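The Clendumel Bench Arm Cell: plans, scene files and parts bundle
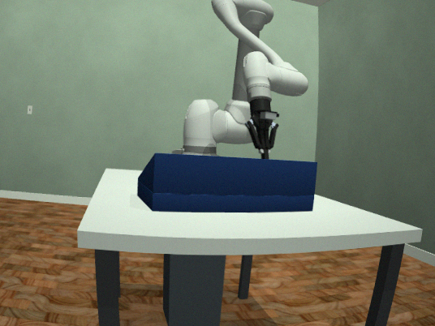 The arm reaching down behind the blue box, in the simulated version of the bench.

Hi, I'm Ottmar Lindemann, and this is the page for the bench setup I've been building in the shared workshop at Pumham. People kept asking me for the drawings, so I finally put everything in one bundle you can order or download. If you only want the files, skip down to the bottom — I won't be offended!

What you get is a pick-and-drop cell sized for a home or a small shop. One arm with a two-finger gripper, one table, a pedestal underneath to carry the weight of the base, and a big low box to pick from or drop into. I wanted something that could sort printed parts while I was busy at the lathe, and I wanted to test it all on the computer before I bolted anything down (I have bolted things down too early before, and the holes are still in my old bench).

The scene file

This is the part I use the most. It has the room, the table, the arm and the box, all as separate pieces, so you can swap in your own. I gave it a parquet floor and green walls like my spare room at home, where the first version was going to live. Change them if you like, it makes no difference to the arm.

The box is the piece I'd play with first. It's a wide one, and from the front you can't see what the fingertips are doing once they drop behind the rim. If you plan to add a camera, try a few spots in the scene file before you buy a bracket. I ended up with mine high on the back wall after 5 tries, and I still get a bad view of one corner.

The pedestal

Please don't skip the pedestal. My first try had the arm clamped straight to the tabletop, and at full speed the whole thing shook like a washing machine. The plans put it directly under the base. I had mine cut at Seidel, the metal shop over in Provbridge, and it took them roughly 28 days with the powder coating. The cut list is in the bundle and any decent shop can work from it.

What's in the bundle

Scene file with room, table, arm and box
Table and pedestal drawings, with cut list
Wiring sheet, 4 pages
Sample pick-and-drop program
Bag of bolts, washers and leveling feet (mailed bundle only)

The arm, gripper and box are not included. Any arm with a similar reach should work, but check the bolt pattern on the base against the drawing, and check how far the elbow swings out behind if your bench is in a corner like mine.

Things I'd still like to fix

The sample program is slow. I ran 300 cycles on it in April and it dropped a few parts, mostly small flat ones that slide out of the fingers. Softer pads help. I'm working on a better approach move and anyone who has the bundle will get it free.

Ordering

Files only, or files plus hardware bag, just pick one at checkout. I pack the bags myself in the evenings, so give me a few days. Questions go through the Clendumel contact form, and if you build one, send me pictures, I love seeing them!

Page last updated June 3, 2022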